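3 桌面陈设任务的物品与布置

3.1 物品的选取

本研究关注的是人在一张普通桌面上摆放小件物品时所遵循的次序与距离习惯。前期访谈中，受访者谈到家中桌面时最常提到的几类东西是碗、花盆和小型台架，因此正式阶段的物品以这三类为主。碗选用圆形、外壁带有花纹的样式，各只碗的底色不同，便于受访者在口头描述时直接用颜色指代，例如“蓝的那只”“橙的那只”。预备阶段曾使用过素白色的碗，受访者在回顾自己的摆放时经常混淆，编码人员也难以从录音中判断所指，后来便不再使用。

碗的花纹没有做统一要求。Laskowska在早期讨论中提出，花纹过于繁复可能使受访者把碗当作观赏品，从而倾向于将其放在靠前、显眼的位置。我们在预备阶段的材料中核对了这一点，花纹的疏密与摆放的前后之间没有看到稳定的关系，受访者给出的理由多与大小有关，很少提到图案。不过，预备阶段的样本较小，这一判断只适用于本文所用的这批物品，不宜推广到其他器皿。

除碗之外，桌面上还放置一张小矮桌和一盆绿植。小矮桌的作用是在桌面上再划出一个高度，使“上面”“下面”“旁边”“后面”这些位置词都有实际的落点。访谈记录里，受访者对这张小桌的称呼很不一致，有人叫“架子”，有人叫“凳子”，也有人说“台子”。编码时一律记为“小桌”，原有称呼保留在转写稿中，供后续的词汇分析使用。绿植在各次任务中都由研究人员预先摆好，受访者可以移动它，但不作要求。

小方块是后来加入的。它体积小，单独放置时没有明显的用途，受访者对它的处理方式因此差别较大：有人放进碗里，有人靠在碗边，有人放到小桌上，也有人一直留到最后。我们把小方块的归置单独列为一个编码项，相关结果见第4节。

3.2 桌面与房间

任务在一间开放式办公室内进行，地点位于Selon的办公楼，办公区在任务期间照常使用。选择这样的房间而不用隔离的实验室，是考虑到摆放习惯与周围环境有关。Montes在Tallport完成的先行调查中，受访者坐在封闭的小间里，面对白墙，完成速度普遍较快，但事后很少能说出为什么这样放。换到办公区以后，受访者的说明变得具体，常常会提到“从那边走过来能看见”“别挡着后面”一类的考虑。

桌面为浅色木纹，不铺桌布，也不画格线。预备阶段曾在桌面上贴过定位标记，受访者会不自觉地把物品对齐到标记上，所得的间距数据过于整齐，因此正式阶段全部撤去。物品之间的距离改为任务结束后用软尺测量，以各物品底部最近的两点为准。对于碗这类腹部外鼓的物品，底部间距会大于视觉上的间距，读者在使用表2的数据时应留意这一差别。 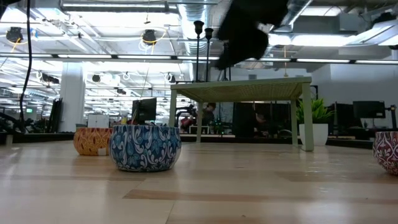 图2 桌面陈设任务中的物品与所处的办公环境。

图2中的布置属于我们所说的“前碗后桌”类型。最大的蓝白花纹碗居于靠前的位置，橙色的碗在其左侧略靠后，浅绿色的小桌与绿植则退到碗的后面。这一类型的共同点在于，前方的位置留给体量较大的圆形物品，较高或带有支腿的物品放在后面，后方的物品可以越过碗沿被看到。白色小方块紧靠橙色碗的前侧，按照编码规则记为“依附”，与放入碗内的“收纳”和独自占据一处的“独立”相区别。

桌面后方是办公区的立柱、显示器和工位。在分析中，我们不把背景中的家具计入陈设本身，但保留受访者对背景的评论。这类评论大多出现在任务的后半段，即主要物品已经放好、开始做小幅调整的时候。Issahaku在整理转写稿时注意到，谈到背景的受访者往往也会谈到站立的位置，两类内容在编码上容易重叠，我们为此增加了一条规则：凡句中同时出现背景与站位的，以站位为先。

3.3 程序

每次任务开始前，碗和小方块放在桌子一侧的托盘中，小桌与绿植放在桌面靠后的固定起始位置。研究人员只给出一句说明：“请按您觉得合适的样子把这些东西放好。”不规定完成时间，也不解释“合适”的含义。受访者如追问，研究人员重复同一句话。

单次任务的时长上限设为300秒，这一上限不告知受访者。达到上限时，研究人员询问是否还需要调整，如受访者表示需要，则允许继续，但其后的动作不计入次序分析。每位受访者完成2次任务，两次之间休息，物品由研究人员收回托盘，小桌与绿植恢复原位。第二次任务的说明与第一次相同，不要求受访者重复或改变先前的摆法。

两次任务结束后进行简短的回顾访谈。访谈围绕桌面上现有的样子展开，先请受访者从任意一件物品说起，再由研究人员就未提及的物品逐一询问。访谈提纲由七个问题组成，顺序可以调整，措辞保持一致。在回顾时，研究人员避免使用“整齐”“好看”“平衡”等带有评价意味的词，除非受访者自己先说出来。

3.4 编码

编码分为次序、位置和理由三个部分。次序指物品离开托盘后第一次落到桌面的先后，此后的移动记为调整，不改变次序编号。位置以受访者所站的一侧为前，分为前、中、后三带和左、中、右三列。同一件物品跨越两带时，以底部所占面积较大的一带为准；难以判断的，交由第二位编码人员裁定。图2中橙色碗与蓝白碗的前后差别不大，这样的情况在材料中相当常见，处理时保留“略后”这一附注，不强行归入不同的带。

位于桌面边缘的物品另作标记。图2最右侧带深红、品红与白色花卉纹的碗被画面边缘截去一部分，仅凭该图不能判断是否属于此类。边缘放置在统计上容易被当作“未放好”，但从回顾访谈看，不少受访者是有意为之，他们把靠边的物品说成“待用的”或“先放那儿的”。Olszewski建议将边缘放置拆成“暂置”与“安置”两项，我们采纳了这一建议，前提是访谈中有明确的说明；没有说明的，仍记为“边缘”。

理由部分以句为单位，类别由Wilczyńska与Issahaku在预备材料上共同拟定，包括大小、颜色、用途、视线、习惯和其他。一句话可以归入两个类别，但不超过两个。两位编码人员各自独立完成全部材料，不一致之处讨论后确定。首轮编码的一致率超过90%，分歧集中在“用途”与“习惯”之间，例如“碗嘛，总是放前面拿着方便”，既可以理解为对取用的考虑，也可以理解为沿袭下来的做法。对于此类语句，最终两类并记。

3.5 关于间距的补充说明

间距测量中有两处需要交代。其一，绿植的叶片向外伸展，若以叶尖为准，绿植与小桌的间距常常接近于零，而花盆与桌腿之间仍有空隙。我们统一以盆底为准，叶片是否触及其他物品另行记录。其二，小桌下方是空的，桌腿之间可以放入较小的物品。材料中确有受访者把小方块推到桌下，此时不计算小方块与桌腿的间距，只记“桌下”。

碗与碗之间的间距受碗的大小影响。为便于比较，表2同时给出原始间距和以较大一只碗的口径换算后的相对间距。第4节的分析主要依据相对间距，原始数值供希望使用同类物品的研究者参考。Duan版编码手册中的间距定义以器物外缘为准，与本文的做法不同，两者的数据在换算之前不能直接并列。

物品的朝向没有纳入编码。圆形的碗和花盆在旋转后外形几乎不变，受访者虽偶有转动碗身、让某一面花纹朝前的动作，但从记录材料中往往看不出转动的角度。这类动作只在转写稿中以括号注明，不参与统计。小桌的朝向则可以辨认，我们记录其长边与桌沿是否大致平行，结果列在附录B中。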